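Silline peppermint toothpaste, three months on
Reviewed by Stella Nyaga, September 16, 2020

I changed to Silline after my dentist said my gums were sore from brushing too hard. She didn't name a brand, only told me to look for something mild with fluoride in it. I had used Julta for years and found it strong.

The taste is light and fades in a few minutes, so breakfast straight afterwards is fine. It foams less than Julta. For the first week I kept adding more, and that was a waste — a small blob does the job.

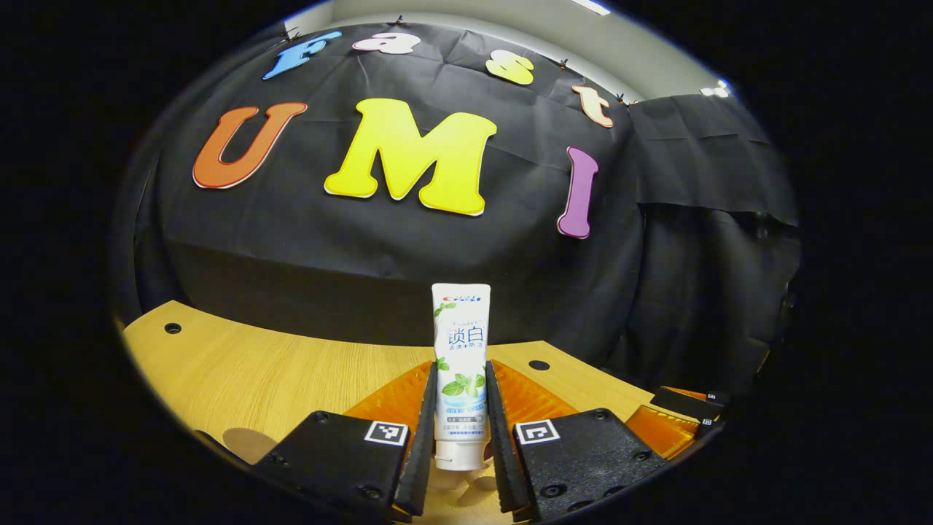

My teeth feel clean until mid-afternoon, much as before. I haven't noticed any whitening, and the maker doesn't promise it. The sore patch at the back has settled, though I have also bought a softer brush, so I can't say which of the two helped.

Price is the weak point. The local chemist often runs out, and ordering online means buying 3 at a time. I have enough to last until November and will probably order again if the postage comes down.

Four stars.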